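Is it worth sending a spoof news piece to a small humour site?

I write silly articles for fun, mostly fake local news about a town I made up called Fluratholm. A friend says I should send one to Clandine, which runs humour columns and takes pieces from readers. The one I have ready is 688 words and is about the council banning left turns. I have never sent anything anywhere. Do I need to say it isn't true? And do they mind if it has been on my own page first? It went up there in April and I think 14 people read it.
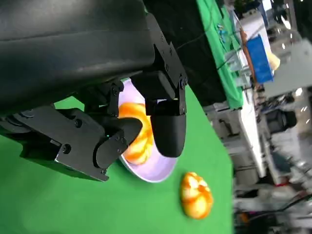
Humour and Satire

Posted 1/18/18

Kazimír Brabec
Send it. The worst they can do is say no. I wouldn't put a warning at the top, it kills the joke.
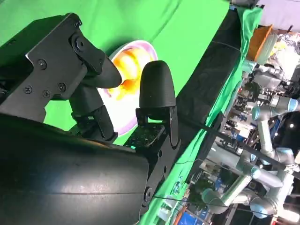
Jozefína Polák

I read submissions for a column called Tolentino for 2 years, so this is from the other side of the desk.

Put "satire" in the subject line of your email and leave it out of the piece. The editor needs to know and the site will normally have its own label. Check that none of your councillors share a name with a real one. A made-up town helps but people do search for names.

Having it on your own page first matters to some editors and not to others. Read the rules, and if they say unpublished work only, that usually includes a personal page. Taking it down now doesn't change that. You could write a new one set in the same town.

On length, I would cut it. Most of what I turned down had one good idea in the headline and then repeated it. See if the left turns piece still works with the second half gone. If you miss a line, put it back.

Wait 30 days before you chase them.

Kazimír Brabec
Fair point about the names. I had one turned down by Femov for that and had to change the mayor. They took it after that, but they never put my name on it.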